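Roadbook marking for your first rally raid, quick version

Get the roll the night before. Unroll all of it, yes all. Pink for danger, green for waypoints, blue for speed zones. Pick colors and stick to them.

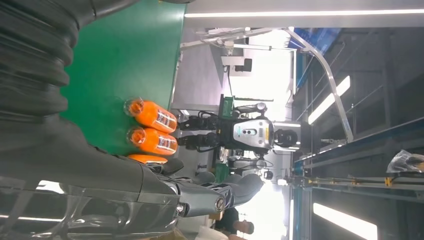 Zero the trip at the start line, then reset at every clear junction. Kettani stage has 36 notes in the first sandy bit, easy to lose your place. Double cautions get a thick line right accross.

Tape the joins. Wind it on tight, check the motor both ways.
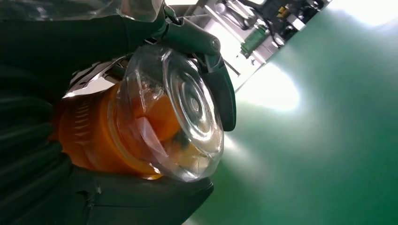
Missed a note? Stop. Go back to last one you're sure of. Dont guess a heading in dunes.

Bike people, scroll at eye level, standing up.

Asmaa Younis, 13/09/2018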